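4 Aufstellen und Einrichten

Schön, dass Ihr Adside-Sekretär jetzt ausgepackt vor Ihnen steht! Ab hier geht es zügig voran, und der angenehmste Teil kommt zum Schluss: das Einräumen. Lesen Sie das Kapitel bitte einmal ganz durch, bevor Sie anfangen. Aufsatz und Unterteil werden getrennt geliefert und erst am endgültigen Platz verbunden.

4.1 Den richtigen Platz finden

Ein Sekretär lebt vom Licht. Ideal ist Tageslicht von der Seite, bei Rechtshändern von links.

1. Messen Sie die Stellfläche aus und geben Sie hinten 4 cm für Sockelleiste und Kabel zu.
2. Prüfen Sie mit der Wasserwaage, ob der Boden eben ist.
3. Öffnen Sie probeweise alle Türen und Schubladen in Gedanken mit: Auch der Stuhl braucht seinen Platz.
4. Halten Sie Abstand zu Heizkörpern und Kaminöfen.

Achtung: Nicht in frisch verputzten oder unbeheizten Räumen aufstellen. Lackierte Flächen nehmen Feuchtigkeit übel.
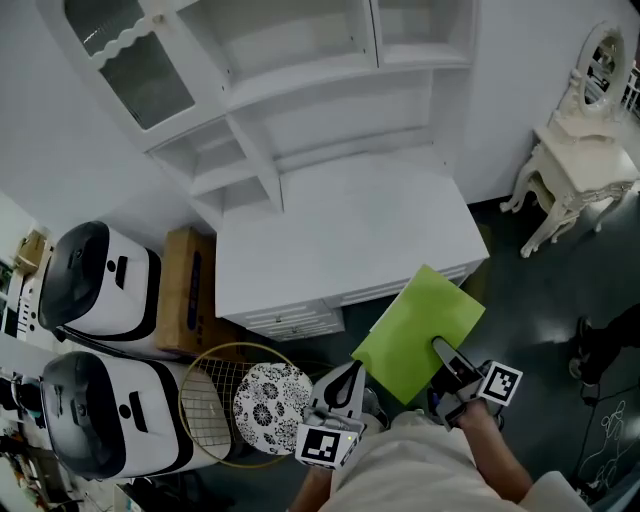
Farbe und Wand gehören zusammen geplant, und es macht richtig Spaß, damit zu spielen! Auf einer kräftigen Wandfarbe, etwa einem Salbeigrün oder Taubenblau, tritt ein heller Sekretär deutlich hervor und wird zum Mittelpunkt des Zimmers. Ton in Ton geht es ruhiger zu: Ein weißer Aufsatz mit Schreibplatte vor einer ebenfalls weißen Wand wirkt leicht, und ein dunkelgrauer Boden gibt dem Ganzen Halt. Wer mag, stellt einen Frisiertisch mit geschwungenen Beinen und ovalem Spiegel in die Nähe. Streichen Sie in jedem Fall, bevor das Möbel steht - nicht danach.

4.2 Aufsatz und Unterteil verbinden

Für diesen Schritt brauchen Sie zwei Personen, einen Kreuzschlitz-Schraubendreher und den Beutel mit der Aufschrift 353 (Verbinder, Holzdübel, Filzgleiter).

1. Filzgleiter unter die Füße des Unterteils kleben und fest andrücken.
2. Unterteil an den Platz schieben und ausrichten. Die Stellschrauben lassen sich von innen drehen, nachdem die unterste Schublade herausgenommen ist.
3. Holzdübel ohne Leim in die Bohrungen der Schreibplatte stecken.
4. Aufsatz zu zweit anheben und senkrecht von oben auf die Dübel absenken.
5. Verbinder an der Rückseite einsetzen und handfest anziehen.
6. Kippsicherung an der Wand befestigen. Dübel passend zum Mauerwerk wählen, im Zweifel im Fachhandel nachfragen.

Achtung: Kippgefahr! Den Aufsatz erst beladen, wenn die Kippsicherung sitzt. Das gilt auch für Haushalte ohne Kinder.

Hinweis: Klemmt eine Tür, steht der Korpus meist leicht verzogen. Stellen Sie zuerst die Füße nach und lassen Sie die Scharniere in Ruhe. Eine Viertelumdrehung wirkt oft Wunder.

4.3 Licht anschließen (Zubehör)

Die Leuchte Sinddale passt unter jeden Fachboden. Mit 3000 Kelvin gibt sie ein warmes Licht, bei dem man abends wunderbar Briefe schreiben kann.

1. Netzstecker ziehen.
2. Leuchte mit den beiliegenden Klammern unter den Boden setzen, Kabel nach hinten führen.
3. Das 12-V-Netzteil außerhalb des Möbels ablegen, nie hinter Büchern.
4. Stecker einstecken und Schalter prüfen.

4.4 Einräumen

Jetzt wird es gemütlich! Schweres kommt nach unten, Leichtes nach oben. Offene Fächer sind für alles da, was Sie täglich in die Hand nehmen, hinter Glas darf der Rest verschwinden. Mappen und große Hefte legen Sie am besten flach, dann wellen sie sich nicht. Für Stifte und Kleinkram gibt es den Einsatz Bañez, der ohne Werkzeug in die obere Schublade passt.
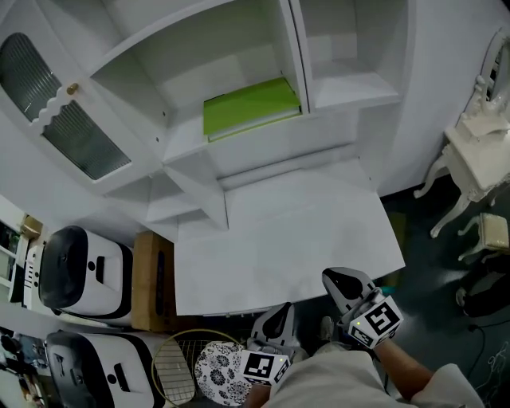

Abb. 2: Tür mit Glaseinsätzen und offene Fächer im Aufsatz

Hinweis: Glas mit einem weichen, leicht feuchten Tuch abwischen und gleich trocknen. Für die Lackflächen empfehlen wir die Pflegemilch Cledton, sparsam aufgetragen. Scheuermittel und Mikrofasertücher bitte nicht verwenden.

Ziehen Sie nach den ersten Wochen alle Verbinder noch einmal nach. Weiter geht es mit Kapitel 5, Schubladen aus- und einhängen.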